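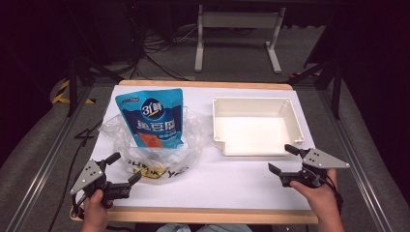 Shelf packing is the job that shop owners ask about first, according to one of the retailers who went to Wilcombe for the autumn briefing on chore automation, and it is still the job for which they get the vaguest answer. The retailer, whose firm runs convenience shops, told the meeting that suppliers were happy to quote for floor scrubbers and stock-counting machines but went quiet when asked about picking up a bag of snacks and putting it in a tray.

The briefing note, published on 1 November 2018 by the Akham workshop, goes some way towards explaining the silence. It covers household and shop-floor tasks that a person does with two hands and without much thought: taking a packet out of a carrier bag, clearing a worktop, folding a cloth, filling a tray. Its conclusion is that machines can do parts of most of these tasks under fixed conditions, and very few of them from start to finish in an ordinary room.

The note separates the problem into the object, the container and the order of work. Rigid objects of known size are treated as largely solved. A carton that always arrives the same way up can be gripped at the same two points every time, and factories have worked in this way for decades. Soft packaging is another matter. A snack pouch changes shape when it is squeezed, its contents shift, and the printed face that a vision system depends on may be creased or turned away.

Clear plastic bags are rated harder still. They reflect light, they show whatever is behind them, and their edges are difficult to find in a colour image. Depth sensors often return nothing at all from thin film, or return the surface underneath. A machine reaching into such a bag has to hold the mouth open with one gripper while the other goes in, and has to notice if the film has come along with the packet.

Much of the current work therefore starts with people. An operator carries out the task using a pair of hand-held grippers with the same sort of fingers that a robot would use, and the movements are recorded for training. The method is slower than working with bare hands, but the authors consider it quicker than steering an arm from a desk, and it keeps the recorded movements within what a two-fingered tool can manage. Fingertip skills such as rubbing a bag open between finger and thumb are lost, and the operator must find another way.

The Akham group reports 3,734 recorded attempts in its collection up to the end of October, covering 14 tasks. Of these, seven involve flexible packaging. The note gives no overall success figure for a machine trained on the recordings, on the grounds that the tasks are too unlike one another for an average to mean anything. It does say that placing an item in an open tray was learned well before removing the item from a bag, and that most failures in the bag tasks came at the first grasp.

Speed remains a weak point. In the timed trials the trained arms took around 2 minutes over a bag-and-tray sequence, including pauses in which the controller checked its view and chose again. The authors regard this as acceptable for night restocking, where the shop is closed and the shelves need only be ready by morning. They do not regard it as acceptable at a till.

Two commercial projects are mentioned. Sevier is working on a fixed station for back-room unpacking, with controlled lighting and a marked work surface, and makes no claim for use on the shop floor. Nghiêm has taken the household side, beginning with kitchen worktops, and has put off any work on drawers and cupboards until its grasping is more dependable. Neither has given a price or a delivery date.

Questions at Wilcombe were mostly about maintenance. Several of those present wanted to know how often finger pads would need replacing and whether shop staff could do it. The reply from the platform was that pads are a wearing part, that grease and dust shorten their life, and that a change should take no special tools – though the fingers would need to be checked for alignment afterwards. A question about insurance was left for a later meeting.

The note recommends that buyers ask for a demonstration with their own stock in their own packaging, and that the items be set down by the buyer. It also asks suppliers to state how many times a person stepped in during any filmed trial. A second collection, with wet goods and glass jars added to the task list, is planned at Akham for next year.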